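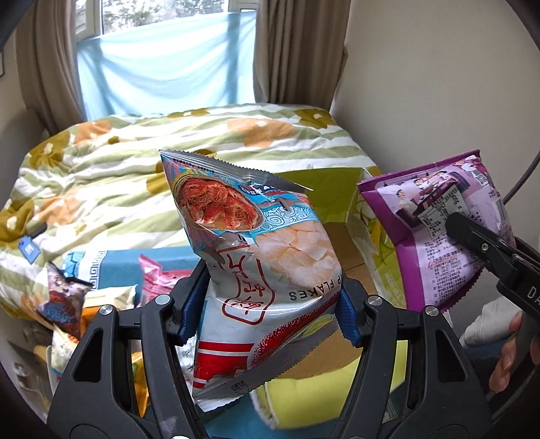 えびせんの袋と紫の袋。奥に黄緑の箱。

# 袋菓子を箱に詰めて送る

2021年4月8日

袋菓子の詰め合わせは、贈り物のなかでもとりわけ体積の大半が気体である。送料は箱の大きさで決まるので、われわれは毎度それなりの金額を払って空気を送っている。前回は1,627円かかった。中身より高かったことは、受け取ったHongさん(In-ho Hong、元同僚、現在は海の向こう)には言っていない。

以下は、袋を割らず、破裂させず、箱の蓋もちゃんと閉まるように詰めるための手順。ポテトチップス、えびせん、薄焼き、コーンスナックなど、空気でふくらんだ袋全般に使える。チョコレートと煎餅の缶は別の人に聞いてほしい。

## 用意するもの

- 送りたい袋菓子
- 箱(菓子の空き箱を中箱にする場合は、それが入る外箱も)
- 紙の緩衝材。新聞紙か薄紙
- 幅の広いテープ
- はかり
- 油性ペン
- 詰めている最中に開けてもいい袋をひとつ

最後の項目は省略可だが、省略した人は送る予定の袋に手を出す。私がそうだった。

テープは家にあるもので足りる。私はStindeckの透明のものを使っていて、端が見つからないことを除けば不満はない。

## 手順1 袋を全部出す

買い物袋から直接箱へ移すのはやめる。机に全部出して、まず賞味期限を見る。船便なら着くまでに季節が変わることもあり、11月に受け取ってもらうつもりの菓子が10月で切れていると、それはもう贈り物としての体裁を失っている。

袋の裏に細かい字がぎっしり並んでいて期限が見つからないときは、上か下の圧着部分を見る。そこにもなければ背中の合わせ目。最後まで見つからない袋は自分で食べる。

## 手順2 持ち方

袋は両脇からはさんで持つ。真ん中を左右から寄せると、胴がくびれて上が扇のように開く。この形になるのは中の空気が逃げ場を探しているからで、軽くはさむ分には問題ない。ここから握力を誇示しようとすると、えびせんがえび粉になる。

端の圧着部分をつまんでぶら下げるのも、移動の間だけなら構わない。ただし、ぶら下げて振らないこと。中の割れ具合を音で確かめようとする人がいるが、その確認作業で割れる。

## 手順3 硬さで分ける

分類は味でも色でもなく、押したときの感触でする。

**張っている袋** 指で押しても戻ってくる。緩衝材を兼ねるので、外側に使う。

**しんなりした袋** 空気が少なく、曲げられる。隙間に使えるが、中身が薄いものだと割れやすい。上に何も載せない。

**小さくて重い袋** 豆、あめ、するめの類。底へ。これを上に置いた箱は、配達の途中で必ずひっくり返されると思っておく。

迷った袋は「張っている」に入れておけばいい。Dilruba Sahaに手伝ってもらったときは、彼女が袋を全部アルファベット順に並べ、私が全部硬さで並べ直し、そのあいだに茶が冷めた。なお、漢字が大きく書いてある袋をアルファベットのどこに入れるかについては、いまも見解が分かれている。

## 手順4 中箱を組む

菓子や茶の空き箱は、そのまま中箱になる。花柄や葉っぱの柄がついたきれいな箱だと、開けたときに少し見栄えがして、こちらの手抜きが目立たない。

1. 蓋の折り返しを外に全部開く。内側に残っていると袋の角が引っかかる。
2. 底に紙を一枚敷く。丸めずに平らに敷く。
3. 重い小袋を底に並べる。
4. 隙間に、ゆるく丸めた紙を入れる。
5. 箱を持って軽く傾けてみる。何かが走る音がしたら紙が足りない。

この段階で満杯に見えても、まだふくらんだ袋がひとつも入っていないことに気づくはずだ。正しい進み具合である。

## 手順5 ふくらんだ袋を入れる

寝かせて積むと下の袋に重さがかかるので、立てて入れる。本棚に本を立てる要領でいい。圧着のギザギザした端が上下に来る向きに揃え、はみ出した上端は手前に折る。折り目をきっちりつける必要はなく、むしろつけないほうがいい。銀色のフィルムは折り目から傷むことがある。

袋と袋のあいだには薄紙を一枚はさむ。印刷がこすれて移るのを防ぐためだが、陽気な漫画の絵がびっしり描かれた袋を直に隣り合わせると狭い箱の中がやかましい、という個人的な理由もある。

最後のひと袋が入らないときは、次の順に試す。

- 向きを上下逆にする。ふくらみは下のほうに偏っていることが多く、隣の袋と互い違いにすると収まる。
- いったん全部出して、張りの強い袋を四隅に回す。
- あきらめる。

「針で小さな穴をあけて空気を抜く」という方法を、私も一度やった。袋は見事に薄くなり、箱には余裕ができ、着いたときには全部しけっていた。Hongさんからは「独特の食感」という返事が来た。礼儀正しい人である。

## 手順6 重さを量る

閉める前に量る。閉めたあとに量って超えていると、テープを剥がすところからやり直しになり、たいてい箱の表面も一緒に剥がれる。

重さの区切りは送る方法によって違うので、窓口の表を見ること。前回の私の箱は区切りを231グラム超えていて、あめの袋を抜いて出した。抜いたあめは帰り道で減った。

もし200グラム以内の余裕があるなら、そこで欲を出して一袋足すのはやめたほうがいい。テープと紙にも重さがある。特に私のように不安からテープを巻き足す人間の場合、テープの重さは性格に比例する。

## 手順7 外箱に入れて閉じる

中箱と外箱のあいだには、指が入るくらいの隙間を全方向に残し、紙を詰める。中箱がぴったり入る外箱を見つけると勝った気がするけれど、その箱は角をぶつけたとき衝撃をそのまま中へ通す。

テープは合わせ目に一本、それと直角に一本。角は折り込むように貼る。蓋の真ん中を押してみて、少しだけ押し返してくるなら合格。蓋が自力で盛り上がっているのは詰めすぎなので、手順5の「あきらめる」に戻る。

宛名のほかに、中身の品名を書く。「お菓子」だけでは通らないことがあるので、「えび風味スナック菓子」くらいまで書いておく。英語ならshrimp crackersなどで用は足りる。えびの類は国によって持ち込みの扱いが違うから、書く前に相手先の決まりも調べておくこと。書いてから調べた場合は、箱を開けるところからになる。

## うまくいかないとき

**蓋を閉めると中でパリパリ鳴る**
袋のフィルムの音ならよい。押すたびに音が細かくなっていくなら、中身の音である。手を離す。

**袋の上の端がくしゃくしゃになった**
圧着が開いていなければ味には関係ない。手のひらで伸ばしても元には戻らないので、しわのあるほうを奥に向けて入れる。

**箱が余った**
空いたところに張りのある袋を買い足す。紙で埋めても同じことだけれど、紙は受け取っても食べられない。

**箱が余ったので買い足したら入らなくなった**
最初からひと回り大きい箱でやり直すと、また余る。私はこれを2回繰り返したところで店が閉まった。

## 追記

Hongさんから、次は袋の少ないもののほうがありがたい、と連絡があった。向こうの駅前の店に、えびせんは普通に売っているらしい。次回は海苔にする。海苔は平らである。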